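Woodwork Help > Benches and worktops

Finishing a benchtop where end grain meets long strips

Posted by Luana Sampaio, August 24, 2022

I'm making a worktop for a shed in Altalcombe and want two surfaces on it. The main area will be glued-up narrow strips, long grain showing. One corner will be an end grain section made from small blocks, for chopping and light mallet work. Both parts finish up flush.

The join between them runs on a diagonal. My test piece had a gap along that line by February, wide enough to take a sheet of paper. The strips were glued straight to the blocks with ordinary yellow glue. Moisture in the shed goes up and down a fair bit through the year and I can't control it.

The effect I'm after is close to this one in colour:
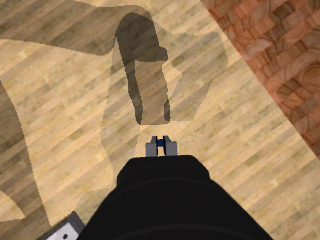 Pale strips with darker end grain in the corner.

What I want to know is whether the gap can be avoided, and whether both areas can take the same oil. I have a litre of Clerari hardwax oil already open and would like to use it up.

Uthai Rungrueang

The gap is movement. Timber moves very little along its length and a good deal across it. Your strips move across their width only. End grain blocks have the grain standing up, so that section moves in both directions on the face. Put a diagonal joint between the two and every part of the glue line is being pulled at an angle. Ordinary yellow glue holds for a while and then either the glue or the wood beside it lets go.

Don't glue them to each other. Fix both to a common base and leave a deliberate gap of 2 mm, filled with cork strip or a flexible sealant in a matching colour. The strip section should be fixed firmly at its centre line and with slotted screws everywhere else. Treat the end grain section the same way, with slots running outward from its middle. Ply of 18 mm or more is fine for the base.

If you want no visible gap, rebate the edge of one section and let the other slide over it.

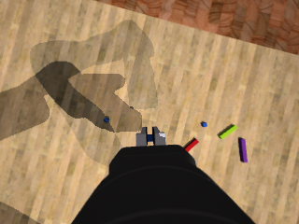

Let the timber sit in the shed before you cut anything. I leave mine for 14 days, stacked on spacers with air on all sides, and check it with a meter at both ends. If the two species still read differently at the end of that, leave them longer. Bringing boards from a heated room straight into an unheated shed and gluing the same afternoon is the usual cause of trouble.

On the oil, yes, you can use the same one, but the end grain will take far more. Flood it, wait, flood it again, and wipe off whatever is standing on the surface. The strips need two thin coats. Sand the end grain finer than the strips or it will go much darker than you expect.

Gerrit Steyn

Agree with the above except for sealant, which collects sawdust and looks dirty within a year. Cork is better.

Also check the age of that oil. An opened tin grows a skin and the oil underneath may not cure properly. Test it on an offcut first.

Tatu Kariuki

I just used epoxy on mine. No cracks so far, but it's in the kitchen.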